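Chapter 5
Comparing Grippers Without Fooling Yourself

Every gripper maker has a number. Biretti says 1,000 clean picks, Skididex says 1,414, and neither says what was picked up, or from where. Treat both figures as advertising until you have run the parts yourself.

Győző Magyar, who ran the July trials at Skustside, threw out 37 runs before he kept one. His complaint was simple — the test objects were too easy. Foam blocks forgive almost anything. A phone lying flat on a hard table gives a fingertip very little to get under, and a second phone close beside it leaves little room for a mistake.

Wrist cameras deserve the same doubt. A glossy screen reflects whatever is overhead, and software may take a dark reflection for an edge. 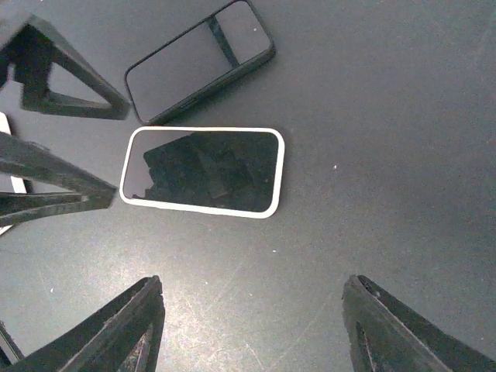
5.1 Choosing Test Objects

Start with things you expect to fail on. Write the list down before the first run, and don't trim it afterward.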